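Plurkar plug: your questions

Does it need a hub?
No, it talks straight to your router. Mine has been running without one since October and I've had no bother (well, one power cut).

Will it work with Stomley speakers?
Yes! Say "Stomley, kettle on" and off it goes. You'll need to link the two accounts first.

How much can I plug into it?
Up to 3000 watts. Please don't use it with an extension lead.

Can I share it with my family?
You can have 2 people on one account. We're working on more.

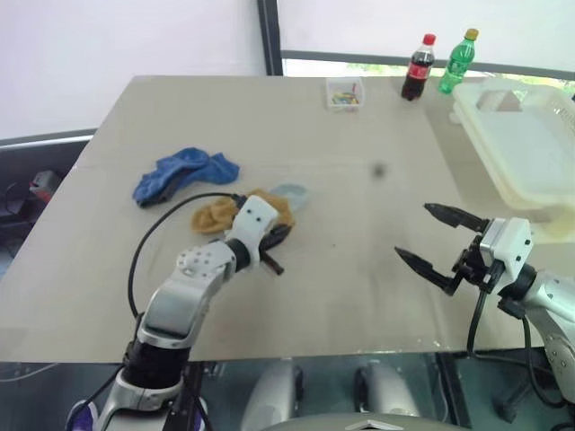 Where should I put it?
Keep the plug within sight of your router for the first setup, then move it wherever you like. Mine is near a big beige table by the window, and if yours has a bunched-up brown cloth lying on it like that one, keep the cloth well off the plug.

Who do I write to?
Me, Kobe Van Hecke, through the Paklow contact form.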